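Ticket n° 1192 -- Plan de table salle de pause : marques blanchâtres et surface qui accroche
Statut : résolu
Priorité : basse
Site : Greenwood, 2e étage
Ouvert par : Jasmina Kelmendi
Pris en charge par : Primo Lombardi

Description du problème
Depuis le changement de produit d'entretien, la table gris taupe de la salle de pause garde des voiles clairs après nettoyage. On les voit surtout le matin, quand la lumière vient de côté. La surface accroche un peu sous la main et la vaisselle ne glisse plus quand on la pousse. J'ai passé une éponge humide deux fois, sans changement. La table n'est ni rayée ni gonflée.

Kelmendi, 9 h
Précision : le produit utilisé est le Zedska concentré, bidon sous l'évier. Je ne sais pas quelle dose est mise dans le seau. L'ancien produit était déjà prêt à l'emploi.

Lombardi, 11 h
Vu sur place. Le revêtement est mat, donc le moindre film de savon se remarque. Je pense à un surdosage plutôt qu'à une usure. Essai prévu sur une petite zone avant de traiter toute la table. Merci de ne rien cirer en attendant -- ni cire, ni spray brillant.

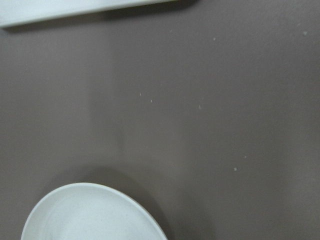 Essai 1 : eau tiède seule, microfibre neuve. Le voile s'atténue puis revient au séchage.

Essai 2 : eau tiède et un peu de vinaigre blanc, rinçage à l'eau claire, essuyage immédiat. Zone nette une fois sèche, plus d'accroche au toucher. Pas de changement de teinte.

Lombardi, dimanche
Toute la table traitée selon l'essai 2, vaisselle retirée puis remise. Il a fallu changer l'eau de rinçage deux fois, elle moussait encore. Le seau était dosé au bouchon plein, bien au-dessus de ce qu'il faut pour une table. J'ai collé une étiquette sur le bidon avec la bonne dose.

Kelmendi
Contrôlé ce matin, plus de voile. Reste une légère différence de ton près du bord côté fenêtre, visible seulement en se baissant. Est-ce qu'il faut refaire un passage ?

Lombardi
Non, c'est la lumière. J'ai comparé avec le store baissé et la différence disparaît. Si le voile revient, rouvrir ce ticket et noter qui a préparé le seau. Je clôture.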